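Notebook, Monday, April

Streaming box / whole-house playback. Picking up from last week's page, the one with the coffee on it.

Status first. Old box in the den still drops the stream after a while. Swapped the network cable, no change. Swapped the switch port, no change. Put it on wifi just to be contrary and it ran longer than it did wired, which makes no sense and I'm writing it down anyway.

Pritus unit arrived. Small, no fan, gets warm on the bottom. Menu is ugly but quick. Found the server on the first try, found the music on the second, has not found the photos at all. Recorded TV shows up as a flat list sorted by file name, so everything starting with "The" is in one giant lump. Need to see if thats a server setting or the box being dumb.

Things tried before lunch:

- Factory reset on the den box. Lost the saved logins, gained nothing.
- Older firmware on the den box. Would not take it. Says the file is "not newer," well no, that's the point.
- Pritus on the same cable the den box was using. Fine. So the cable is off the hook.
- Pritus and den box both playing at once. Den box dropped, Pritus didn't blink.

So it's the den box. Or it's the server talking to the den box in some special old way it doesn't use for the other one. Leaning toward the second. The log has 173 lines of the same warning from the den box session and none from the Pritus session. Warning is a timeout on the keepalive. Server waits 600 seconds, then gives up and closes the connection, even in the middle of a show.

Where is that 600 set? Not in the settings screen. Grepped the config folder, found two places that mention it, one is a comment. 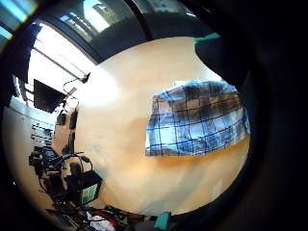

Fiona Ritchie: leave the keepalive alone until you've tried it with the transcoder off. I had the same drops at Encombe and it was the transcoder hanging, the timeout was only cleaning up after it. Also please stop doing firmware rollbacks on the one box we can't replace.

OK, fair on both. Transcoder off, den box restarted, same episode as this morning. Played through the point where it usually dies. Kept going. Played to the end. Then I tried a high bitrate movie and it stuttered all over the place, but it stuttered and stayed connected. Different problem! A problem I understand, even. The den box can't decode the newer files on its own and without the transcoder it's getting them raw.

Options as I see them:

Re-encode the whole library to something the den box likes. There are over 1,000 files. Overnight job times a lot of nights. Would rather not.

Keep the transcoder but switch the plugin. Popescu is the one people on the forum keep recommending. Last release is old, the thread is long, half the posts are "works for me" with no version numbers. Typical. Still, it's free and I can back it out.

Retire the den box and buy a second Pritus. Costs money. Also the Pritus has no IR input, so the old remote is useless and there would be complaints.

Going with the plugin first.

Popescu install notes, so I don't have to work this out again:

Stop the server before copying. I didn't, first time, and it left a half-loaded plugin that wouldn't uninstall. Copy the folder, not just the one file. Permissions have to match the other plugins or it silently ignores you. Restart. It should show up at the bottom of the list under "other," not under "video" where you'd look. Set the thread limit to 2 or it grabs every core and the web page goes away.

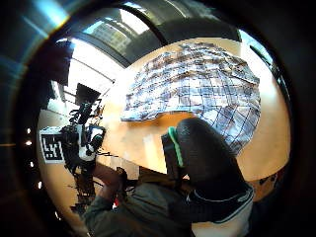
Thumbnails next, while the server chews on a test file. The preview pictures the Pritus makes are terrible, either mush or covered in shimmer, and I wanted to know if it's the scaler or the compression. Needed a source with a lot of regular lines in it. The crumpled blue and white grid on the table is about as mean a test as you could ask for, small dense squares up top, bigger cleaner white ones toward the lower right, and the lines bend everywhere it wrinkles. A scaler that skips pixels ought to fall apart on the dense part first and leave the big squares mostly alone. Compression trouble should smear both. Haven't run it yet.

Test file finished. Plugin transcoded it, den box played it, no drop. Sound a hair late. Adjusted the audio offset, now a hair early. Left it, can't tell from the couch.

Tried two streams again, den box on the new plugin and Pritus direct. Both held. CPU was high but not pinned. Fan on the server is louder than I'd like, and it's in the hall closet so everybody gets to hear it.

Photos still missing on the Pritus. Plirnudport has a sharing add-on that is supposed to fix exactly this, but the download page wants an account and the confirmation email hasn't come. Checked spam. Will try again tonite with the other address.

The sort order with "The" is a server setting after all. Under library, advanced, "ignore leading articles," off by default. Turned it on, rescan took forever, list looks right now apart from a handful of shows that got filed twice.

Still to do:

- long run on the den box overnight, logging on
- grid thumbnails, both scaler settings
- delete the duplicate show entries, AFTER a backup this time
- ask Fiona which transcoder version was hanging at Encombe
- put the saved logins back on the den box, somebody will want the news in the morning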